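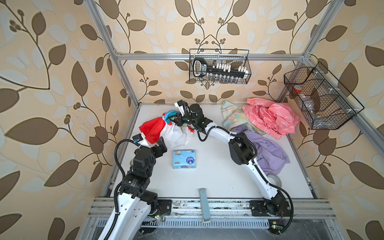

Most visitors to our workshop ask first when the machine will fold their laundry at home, and one of them wrote in our guest book that her grandmother could empty a full basket before our arms finish one small shirt. She is right, and we kept the page.

About Rurnow

Rurnow is a small company that tests whether robots can do the chores which people do at home and on the shop floor. We do not sell robots. Other firms ask us if a certain job can be given to a machine today, and we try the job and write down what we found. Sometimes the report is two pages and the answer is no.

We started in May with one table and a pile of clothes. Cloth is still our main subject. A box has the same shape each time you pick it up, but a child's garment has not, and the gripper must find an edge before it can begin. We work with two arms at one table, because many folds need a second hand to hold the other side.

What we can say until now

In our last series we made 819 attempts with clothes, and 638 of them ended with a fold we would accept in our own closet. The rest had to be done again by a person. Soft packages are easier to lift than to open. Sorting small parts for a shop floor goes well if the parts come always in the same tray – and much worse if they do not.

Our projects

Stodance is our laundry project, the oldest one. Festesis is about packing and unpacking for small stores. For Annamalai we are preparing a kitchen list, and we will start with dry dishes only.

Do we think the machines are ready? For some jobs in a workshop, yes. For a family home, not yet. If you have a chore you would like us to try, please write to us and describe it in your own words.

Page last updated: December 25, 2022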